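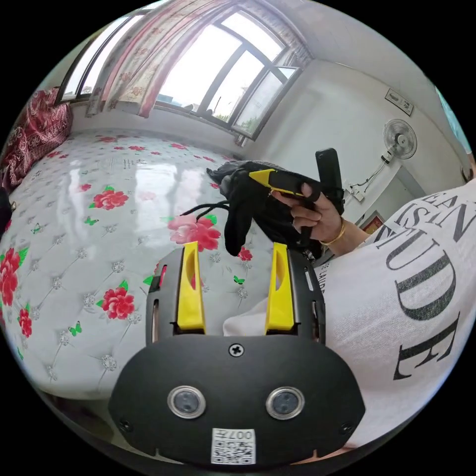
# Um rebocador velho com coração novo

Quando o *Skumgate* largou do cais pela primeira vez depois da conversão, quem estava no molhe demorou a perceber que o motor já trabalhava. Ouvia-se a água, ouviam-se as gaivotas, e lá ia ele, 29 metros de aço pintado de fresco, a deslizar para o canal como se alguém o puxasse por um fio!

O rebocador pertence à Dumlao, armador de serviços portuários que o comprou em segunda mão e decidiu dar-lhe uma segunda vida. Os dois motores a gasóleo saíram pelo convés, num dia de vento que obrigou a parar a grua duas vezes, e para o lugar deles entrou um sistema híbrido com um banco de baterias de 834 kWh. A obra ficou a cargo do estaleiro Kendwood e levou 11 meses, mais três do que o previsto (o túnel de um dos veios estava pior do que se pensava).

Renato Bañez, o mestre, passou metade da carreira em rebocadores convencionais e fala deste com um entusiasmo que contagia. «A força chega logo. Encosto a mão ao comando e o barco responde, não há aquela espera», conta, já a caminho da ponte para mostrar o novo painel. O que mais o impressiona é a manobra a baixa velocidade, encostado ao casco de um graneleiro, onde cada meio metro conta.

Na casa das máquinas, a diferença sente-se no corpo. Conversa-se em voz normal! Janelle Dagdag, a chefe de máquinas, guarda os protetores auriculares no bolso durante boa parte do turno e só os põe quando arranca o gerador. Segundo ela, as baterias aguentam cerca de 30 minutos de reboque exigente, tempo que chega para muitas das assistências dentro da barra; para as saídas mais longas, o gerador entra sozinho.

O planeamento das cargas no cais é feito com o Plotlow, um programa que cruza as marés com as escalas marcadas. A tripulação ainda anda a afiná-lo, e há um caderno na ponte cheio de anotações a lápis.

Em junho, o *Skumgate* muda-se para o terminal sul, onde o espera um posto de carregamento próprio e uma fila de navios bem maiores do que os que assistiu até agora. Bañez já pediu para fazer o primeiro turno.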